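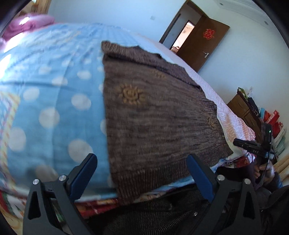 News from the Lunumham clothing swap

Our summer swap took place in the hall on Flondis Street on Saturday, and I would like to thank everybody who came. We opened the doors at ten and there were already people on the stairs with bags. In the end we received over 400 pieces of clothing, the most we have had in one day. Last July it was so hot that many families stayed at home, so I was a little nervous before.

For those who are new in the neighborhood, I repeat how it works. You bring clean clothes that you do not wear anymore, and for each piece you get one paper ticket. With the ticket you choose another piece. Children's clothes go without tickets, you simply take what fits. Shoes we accept only in pairs and tied together, please, as we lost a good part of the afternoon looking for a left boot.

Winter things in summer

Some visitors asked me why we take sweaters and coats in July. The reason is storage. Etornam Addo has offered us a dry room in Tritport until the end of October, and there we can keep 52 boxes. If you sort your closet now, your wool can wait there and be ready for the autumn swap. Thirteen boxes are still free.

Before you bring knitted clothes, please look at them in good daylight. Check under the arms and at the cuffs. A small hole is no problem, our mending table can close it, but put a safety pin next to it so that we find it again. Moths are a problem. If you have seen moths at home, put the sweater in a closed plastic bag in the freezer for several days and then wash it by the label. Never hang a wet sweater on a hanger – it becomes long like a dress. Lay it flat on a towel and turn it once. 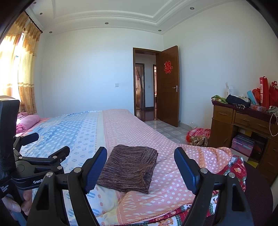 Knitwear travels better folded than on a hanger.

Fold it also when you bring it to us. Sleeves to the back, then once in the middle. If the bags are too full, the wool gets hard creases, and on the swap table people pass by it.

The mending table

The mending table meets every second Thursday from six o'clock in the back of the Yeom café. We have two sewing machines and plenty of thread, but we need darning needles and buttons, above all the big ones for coats. You do not have to know how to sew. In my first evening I sewed a pocket closed together with my own sleeve, and they still let me come back.

There are 15 places at the table and it was full the last two times, so please write your name on the list at the café counter. Tea is included, cake is welcome.

Clothes for the storage room can be left at the café during opening hours. The last day for this round is 31 July 2019. Please write on the bag if it is for adults or for children, and do not leave bags outside the door at night, the rain gets in under the roof.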